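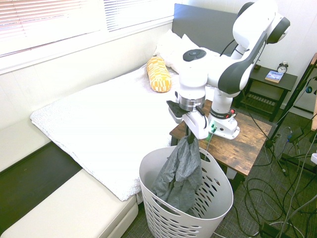

Handout 7, Golob Robotics Lab, Ostwood Technical College. Revised November 2021

Daily check of the Droltine cell (laundry task)

1. Before power-up, push on the side table. If the base shifts, tighten the clamps.
2. Follow the cables across the carpet by hand. Keep them clear of the table legs and the basket.
3. Look for the green light at the base connector. No light: reseat the plug once, then call the bench, ext. 311.
4. Check the flange ring and gripper screws for play.
5. Jog the arm over the basket at low speed. The fingers should hold a T-shirt without slipping.
6. Write the cycle count in the log. Over 984 cycles, change the finger pads (Hukmont kit, drawer 7).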